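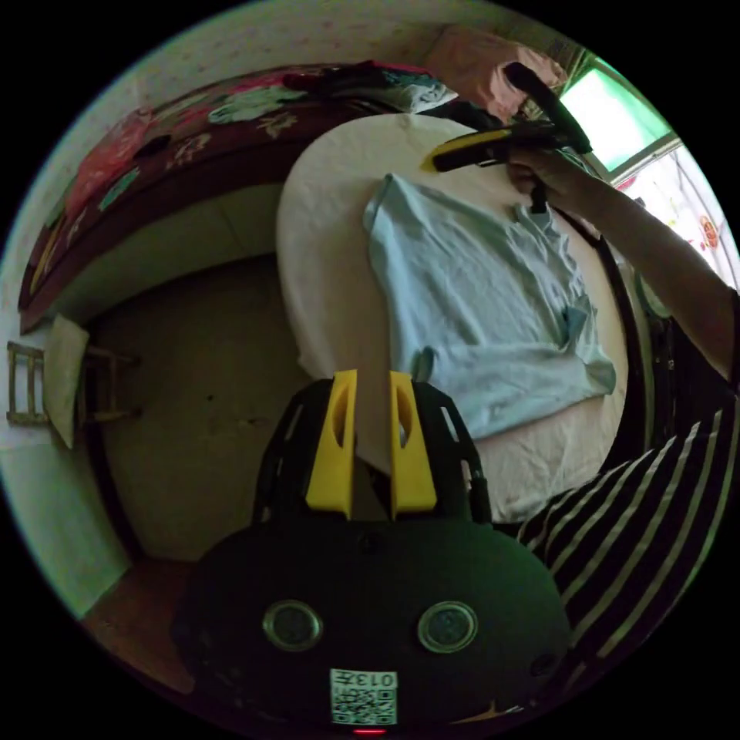 Page last changed: February, 16:30

Folding notes, light blue T-shirt

Bedroom setup again, small table next to the bed with the pale cloth over it. Manju asked for one page per garment so this one is only the blue tee. The striped and dark ones go on Vibeke's page.

Start: shirt wrinkled and partly folded on the cloth. I didn't press it. Pressed shirts fold too easily and Dinesh wants the ordinary case, out of the basket and onto the table.

Method we settled on:
Find the collar first. Lay it away from you, hem toward you.
Smooth from the middle out, sleeves last.
Side in to the middle, sleeve back on itself, then the other side.
Hem up to the collar in two folds. Three makes a lump.

Target is 30 cm long, give or take a finger. Lærke's board at Resov is cut to that and the drawer takes it.

Trouble with the cloth. It creeps when the shirt is pulled, and then there are wrinkles under the shirt as well as in it, and you smooth the wrong ones.
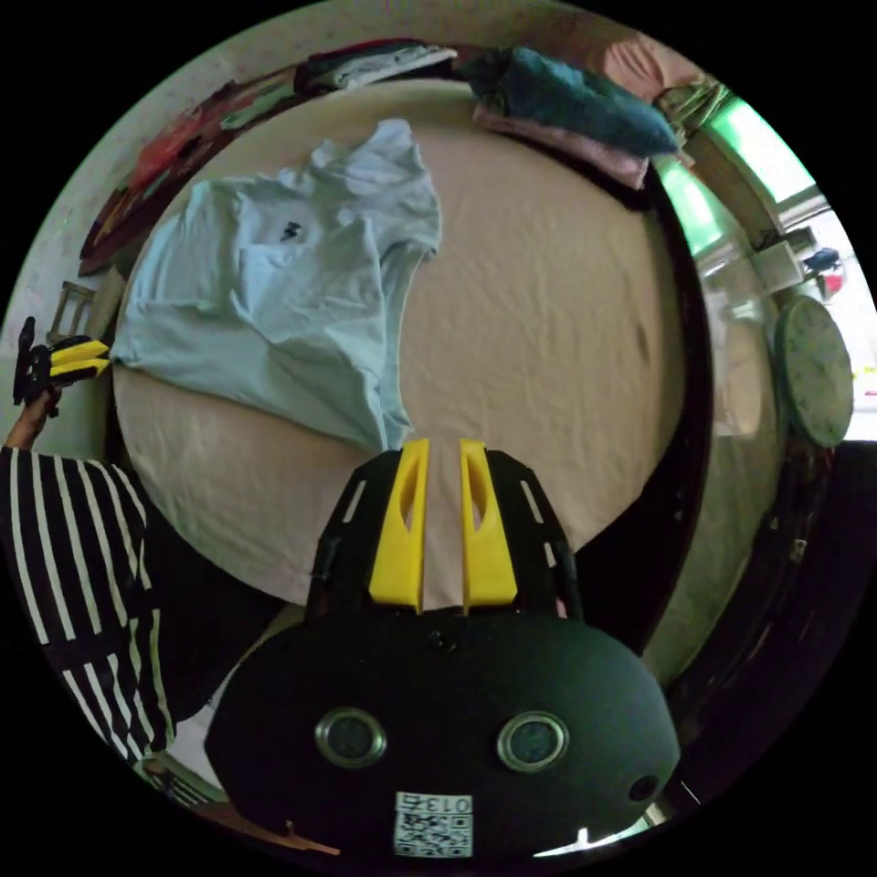
Clipping it under the table edge should help. Telmo has the Troner clips, the wide ones, ask him before buying more. A heavier cloth would also do, but the Egilsson one is 80 wide and I haven't measured the table.

Second thing: bunching near the top. If the shirt is on its side, don't try to flatten it from there. Pick up at both shoulders, give it one shake, put it down again. Quicker than chasing folds.

Hem wants to curl over. Run along it before the last fold or it shows on the outside.

To do
Cloth clips (Telmo)
Copy the method to page 113
Ask Vibeke if her long sleeves need a different first fold
Put the quilt back straight on the bed when finished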